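Cindetico puts two gripper setups head to head on bead-stringing test

July 2019

Cindetico has started side-by-side trials of two gripper finger designs on its two-arm bench, using a job most people learn in kindergarten: putting blocks on a string. The company says it wants a pick before the next hardware order goes out.

Both sets are black, both fit the same white gripper head. The difference is in the pads. One set, from Testine, is stiffer and closes harder. The other comes from Iturra and gives a little at the tip. Each gets 150 runs, same operator, same arm speed. So far 76 are done on the Testine fingers, 47 on the Iturra.

No winner yet. Early word from the bench is that the stiff pads hold a block better once they have it, but tend to knock it sideways on the way in. The soft ones are slower to let go. String is the real headache for both: thin, light, and it likes to slide out from between the tips just when the second arm comes over to help.

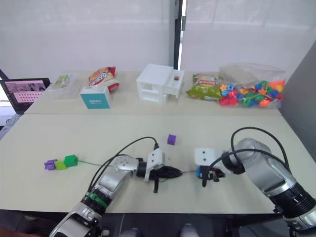 Right gripper closed on a blue piece during the string trials. Purple cube still on the table, green string off to the left.

A run counts as good only if the block ends up on the string and stays there when the arm backs off. Drops are logged, and so is anything the operator has to fix by hand. Crews also note cable snags, wich have cost them more time than expected. A new cable route was tried in January and dropped after a week.

Controller side is a seperate question. The bench is running on Polura, the in-house control software, and a faster update rate is due to go in once both finger sets are finished. Changing it mid-test would spoil the comparison, the company said, so it waits. Camera position stays put for the same reason.

After the blocks come smaller beads, 100 runs per set. Softer string too, maybe, if the first round goes OK. The company expects the small beads to split the two designs more clearly than the blocks have.

Results will be posted on the Cindetico site along with the run logs. No price given for either finger set.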